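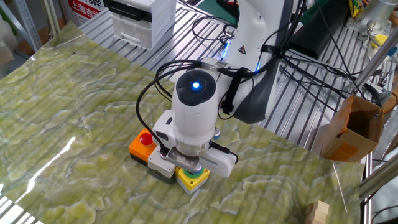
*A red button, a green button and a mat with the look of polished onyx, spread over an aluminum work table.*

**The Cloth Under Everything**

By Dalva Guerra

My grandmother had one rule for the kitchen table: it must never be naked. When the good tablecloth was in the wash, she put down oilcloth, and when the oilcloth was cracked she turned it and used the other side. I thought of her often this winter, while I was visiting workshops for this magazine and looking mostly at what people put on their tables.

They put down a lot. I saw rubber, cork, felt, old curtains, a shower mat with the suction cups cut away. But the covering that stayed in my memory was the marble one. It is green, in two kinds of green to be exact, a pale one that goes toward yellow and a deeper one like olives, and they swirl into each other in long waves. It shines. Under the lamps one side becomes nearly white from the reflection. A few light wrinkles cross it, as they cross every tablecloth that was once folded.

Below it is a slatted aluminum table, the kind where everything can be bolted to everything. I understand the use of such a table, but I would not like to look at it for a whole working day. On the green, even two push-button boxes have some dignity. One is orange with a red button like a mushroom, the other is yellow with a green button, and both have gray bases. I must confess that they look to me like sweets on a tray.

The shop that first taught me something about these mats is Brivel, a small seller of coverings by the meter. Its catalog has 251 patterns, and I was allowed to sit with it for a full afternoon. There are lemons, there are Dutch tiles, there is a wood that is more wood than wood. The stone patterns have their own chapter. The owner told me that the white marble sells to people with new apartments and the green one to people who work with their hands. She could not explain it and did not try.

Her competitor, Zerkau, prefers plain colors. "A pattern hides the small screw you have dropped," their cutter said to me, and he is right. I dropped an earring on a marble mat in November and found it with my fingers, long after my eyes had given up. For soldering or sewing, or for any task with small parts, he advises one flat color, and light. For bigger things, such as boxes and switches, he permits the pattern, though with a face.

Some practical words, for readers who wish to cover a table of their own. Measure the table and add six centimeters on each side if you want the edge to hang. If you want it to lie inside the edge, subtract the same. Unroll the mat the evening before and put books on the corners. The wrinkles will mostly leave, but a fold from the package can stay for months, and ironing is a bad idea (I know this from my own kitchen). A glossy surface is easy to wipe, but it gives back every lamp in the room, so try it with the lights on before you cut.

At Brivel they keep the cut pieces in a basket by the door, and I took one home, green marble, a little too short. It lies now on my desk under the typewriter and leaves two hands of bare wood on the left, where I put my cup.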